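22 February 2020
Moffat lab, lens bench notebook
Blue-filter lenses, second round

Re-ran the Ploltard blanks this morning because I didn't trust the November numbers, and I still don't trust all of them. Lamp warmed up for a full hour this time. Baseline taken before and after each batch. In November it was only taken before, and the drift over a long run is big enough to swallow the difference we were supposed to be measuring.

What Ploltard says on the sheet: cuts harmful blue light, eases tired eyes, better sleep. What we can test on this bench: how much light gets through at each wavelength. That's all. Nothing we do in here can tell anyone whether their eyes will feel less tired, and I'd like the report to say so on the first page. Last time it ended up in a footnote.

Set up: 13 blanks, all zero power, same base curve as far as the calipers can tell. Clear controls from our own drawer, same index. Two of the Ploltard blanks had coating flaws near the edge, so I measured through the center only and wrote "edge" on the envelopes.

Results, short version. Below 400 nm they block nearly everything. So do the controls. That's the lens material doing its job, and it shouldn't be counted as a benefit of the filter. I suspect the sheet counts it. If you average from far enough down in the UV you can get a very handsome figure for "blue and UV" with hardly any blue in it.

Above that, in the part most people would call blue, the curve dips a little and comes back up. The dip is real, it shows on every blank, but it is shallow. Held over white paper the lenses look faintly yellow, and the front reflection is purple-blue. My guess is the reflection sells more pairs than the dip does.

The tired eyes claim. Went back through the folder of trials we keep and the better-run ones I can find compare filter lenses with plain clear ones without telling the wearer which is which. Little or no difference in how people's eyes felt at the end of a screen session. Small groups and short sessions, so I won't call it settled. But the burden is on the people selling the coating. People blink less at screens, sit too close, and wear the wrong reading power. I would check all of those before paying extra for a tint.

Sleep: not touching it. No way to test it here and I don't want a sentence in the report that sounds as if we did.

Nollier samples. Their lenses have the filter in the material, no coating. Deeper dip, more yellow, and at least you can see what you're paying for. The batch slip says 255 and the envelopes say something else, so I've asked which is right and am not logging any numbers until they answer. Somebody will want to put them on the same chart as Ploltard. Please don't. Different thickness, and we haven't corrected for it.

Tolline pen light. This is the little blue pointer that comes with the display stand. You shine it through a plain lens and it makes a spot on the card, then through the filter lens and the spot fades. Looks convincing. I put the pen on the meter and it sits almost entirely at the short end, right where the filter is strongest, and nowhere near where a phone or monitor puts out most of its blue. So the demo is honest about the pen and says very little about screens. I'd pull it from the Moffat front desk. Expect an argument.

Things I'm unsure of:
- stray light in the sample holder. Taped it, got a slightly lower floor, didn't re-run the early blanks.
- whether the cleaner leaves a film. Controls got the same wipe so it ought to cancel out. Ought to.
- the dip shifts a hair when the lens is tilted. Haven't looked into it properly.

To do: repeat the early blanks with the tape on, chase Nollier, plot a real monitor spectrum under the transmission curve so people can see the overlap for themselves. Draft report stays a draft until the repeats are in. 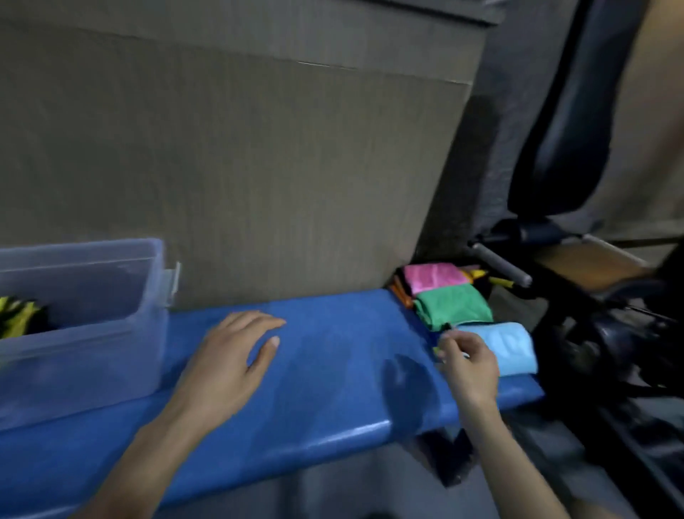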